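3.2 Label placement and recall of sugar claims

Packages were drawn from shelf audits at two retail sites, Plillia and Brundside, carried out in October. The audit yielded 203 soft drinks with a sugar or calorie claim on the primary package. Each was coded for claim position, type contrast and distance from the brand name, following the scheme in Section 2.

Claims were assigned to one of 4 zones: cap, shoulder, front panel and back panel. Where a claim was repeated around the package, each repetition was coded as part of a single claim — this affects the shoulder zone more than any other, as bands there tend to run the full circumference. Fruit pictures and flavor badges were coded separately and do not enter the recall model.

Recall was tested with 50 shoppers per zone. Viewing time was fixed, and the order of packages was randomized within each session.

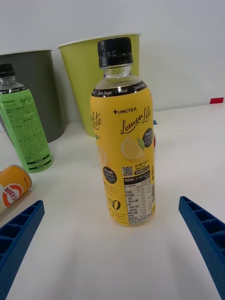 Figure 3. Shoulder-zone claim: "Zero Sugar" and "0kcal" in white on a black band, above the brand name.

Contrast was scored from the printed label only. Cap text was excluded where it was too faint to code.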